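Notebook, test bench room, Dokance
Tuesday, July 12, 2022

I write this longer than usual because three of us were on leave last week and they will ask what is different.

The two arms are now on the bench for the operator panel check. For the people who read this later: until the spring we did the panel check by hand. One person sat with the control panel, pushed each button, moved the sliders, flipped the toggles, plugged and unplugged the leads, turned the knob, and wrote a mark on the paper sheet. A full series was 200 cycles. Two persons shared it over a day and in the evening their thumbs were sore. I did it for 19 months, so I know this well.

Before a series goes to the arms we practice on the task board, with the same kinds of controls as the Huvanness panels. Today I worked mostly on the approach to the buttons and the slider with the numbers 1 to 5.

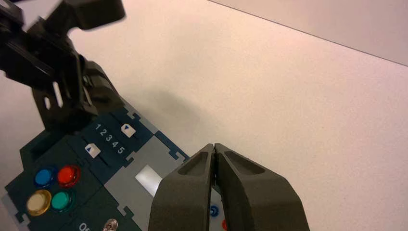 The slider is still the hard part. A person feels when the slider comes to its end and stops the push without thinking. For the arm we must say how much force is allowed, and if I put this too low it gives up in the middle of the track. I changed the limit twice before lunch and wrote both values on the sheet in the drawer. Please do not use the older value, it was for the Primach version with the stiffer track.

What changes for us. I made a list with the evening shift, because they asked for it and I think they are right to ask.

The sore thumbs are gone, everybody is happy with this. But the person at the bench now watches and resets, and watching is tiring in another way. One colleague told me that she was less sleepy when she pushed the buttons herself. We agreed that nobody watches longer than one hour, then we change.

The paper sheet stays for the moment. The arms write their own log, but the log says only that a motion was finished. It does not say that a button felt sticky. We lost this kind of remark in the first weeks, and I noticed it only when Fan asked why our reports became so short. So now one cycle in 21 is done by hand, and the person writes what the fingers feel.

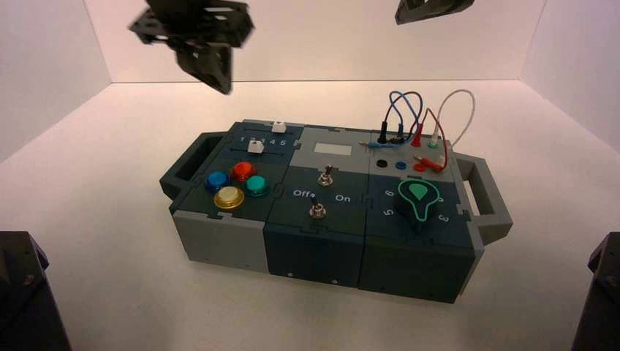
Order of work, as we agreed: buttons first, then sliders, then the two toggles, then the knob, and the wires last. The wires take the most time to put back, and with this order a stop in the wire part does not spoil the rest. I had 4 stops today, all in the wire part. For each one I waited for both arms to stand still before I put my hands inside. This is slow and I know it is boring, but please do the same.

Open question about the training. The two newest colleagues learned the check only with the arms. They know the screen better than I do, but they have not pushed a stiff toggle and do not know how it should feel. I want to give them one full hand series before November.

Closing check for the grippers, after the board is put away: tips together, look at the contact edges, open, close again, write the result. 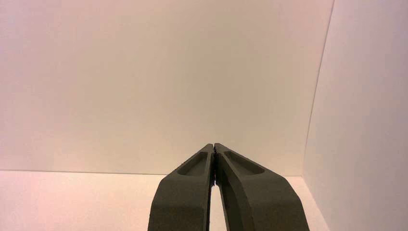
I do this check with both arms and I would like the evening shift to do it too, also on days with a short series. It needs a few minutes. The line for the result is at the bottom of the sheet, it is small and I will make it bigger in the next print.

To do tomorrow:
repeat the slider with the new force limit, full track both ways
ask for a second stool at the bench
write to Fan about the remarks column
hand cycles: decide who does them on the evening shift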